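Cell notebook, kitting bench 2
08/07/2026
Entry by Rekha Semwal. With Dorin in the morning, Hemant after lunch.

Purpose: go through the handling rules for the Hemmont actuator kit line by line and get them into a state where Raili can sign them. The draft from February is nine pages and half of it is about a fixture we no longer have. I want two pages.

Kit for reference: solenoid, red controller board, signal harness (the thin one), power harness (red and black). One tray per kit, four bins, one part type per bin. Left arm has solenoids and boards. Right arm has both harnesses. Neither arm crosses the table seam unless the other one is parked. That last one was already in the draft and stays as written.

Arm speed over the tray capped at 160 mm/s for all of today. Grip force setting 16 on everything, to be split by part type later (see open items).

Rule 1, grip point on harnesses

The old text said "grip harness near center." Dorin and I both dislike it. On the signal harness the center is just wire, and the loops at the far end swing when the arm stops. Tried a few grip points with the Irkorano fingers, flat pads, no rubber.

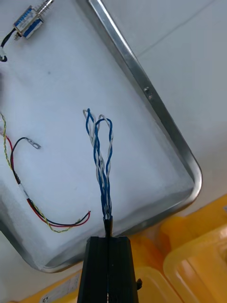 New wording for rule 1: grip on a sleeve or a tie point where the harness has one, never on a terminal, never on a bare stripped end. If there is no sleeve, grip within two finger widths of a connector body. The fingertips should be at the black sleeve on the blue and white pairs, with the loops hanging free above the tray floor. Dorin wanted to add a maximum hanging length. I left it out because we have no measurement behind it, only his opinion, and Raili will ask.

Also under rule 1: no part is carried over another part already in the tray if there is a way around it. Ring terminals and stripped ends catch on things. The power harness has both kinds of trouble in one assembly, so it goes in last, from the right.

Rule 2, tray handling

The tray gets squared up before the first pick and after any contact with the rim. The draft said the tray may be moved "by either arm as needed." Struck that. New text: the tray rim may be gripped by one arm only, from one side, with the wrist in line with the rim, and only at reduced speed. If there is a board in the tray, no rim grip within a hand's width of the board.

The reason I care about this one is that the rim is polished and the fingers are flat, and a sideways grip on it loads the wrist in a direction Plollivex don't give us a number for. Asked Deepak to write to them. He says they answered the last question in three weeks.
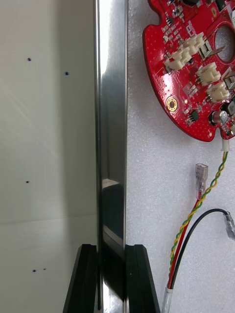 Photo: wrist camera, bench 2. R. Semwal

Hemant read rule 2 after lunch and asked whether "reduced speed" means the 160 or something lower. Fair point. It now says half the current cap, so it scales if the cap changes. He also asked whether the foam liner has to be replaced each time the rim is gripped. No. It gets replaced on visible dirt, tears or solder crumbs, same as before.

Rule 3, pick order

Order is solenoid, board, signal harness, power harness. Solenoid goes to the upper left of the tray, board to the lower left, signal harness along the top, power harness across the lower part with its connectors toward the board. So each part lands on the same level as its own bin and you can check a kit from where you stand by looking left and right. This was Dorin's layout originally, at the old Thakur bench, and it has held up well.

A kit counts as finished when all four parts are in, both grippers are open and outside the tray rim, and the operator has looked. The operator looking is part of the rule. Software says "done" when the last release command goes through, and that is a different statement.
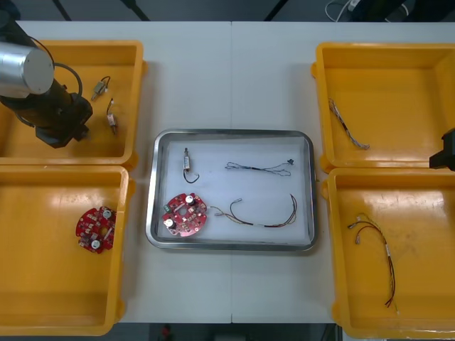 Rule 4, starting and stopping

The start check gave us the longest argument of the day. Hemant would like the operator to fill all bins to the same level at every start. I would like the operator to fill nothing and only confirm that what is there matches the kit count. We settled on this:

Bins are loaded with both arms stopped and the enable switch off. Parts lie flat and apart from each other, no stacking, boards not overlapping. The load of each of the four bins is counted and noted, so a part left over at the end shows a miss without having to search the log. Liner flat, tray square, nothing in the tray. Then hands out, enable on, one slow dry move per arm, and only then the cycle.

For stopping: release first, then retreat, then park. If a gripper is closed on a part when the stop comes, it stays closed until a person has a hand under the part. Hemant disagreed, he thinks a closed gripper after a stop is worse. We left both versions in the draft with initials. Raili decides.
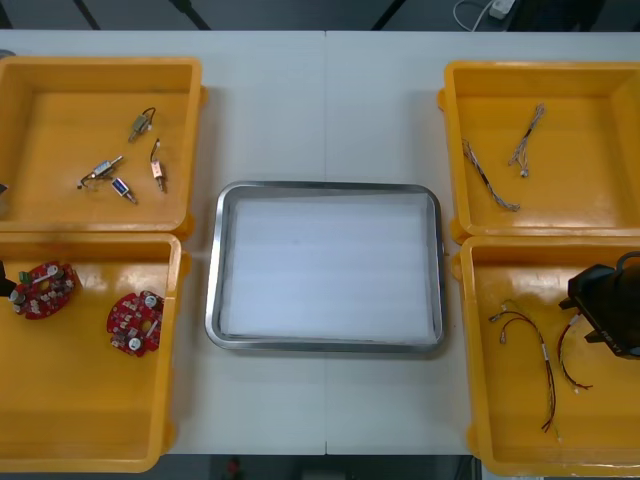 Bin clearance is the other thing that belongs under rule 4, and the draft had nothing on it. The bin walls are low, but the gripper housings are wide, and a path that is fine for the fingers can be wrong for the body behind them. With two boards in the lower left bin, the left arm comes in from the side right beside the first one, and I would like it in writing how close that may be before a pick is called. Same on the right, where the gripper is over the second red and black harness. Proposed text: no part of the housing below the bin wall except during a pick, and the approach to a pick is vertical for the last stretch. Dorin will turn "last stretch" into a number.

Log housekeeping

Today's runs are filed from entry 2373 on. The controller log rolls over at 1000 lines, so export it before lunch and again at the end of the shift. I missed it once in February and had to rebuild an afternoon from the wrist camera.

Open items
Grip force per part type, starting with the boards. Dorin.
Side load question to Plollivex. Deepak.
Closed or open gripper after stop. Raili.
Take the old fixture pages out of the shared folder. Me.
New copy of the rules on the bench door once signed, and the February one goes in the bin.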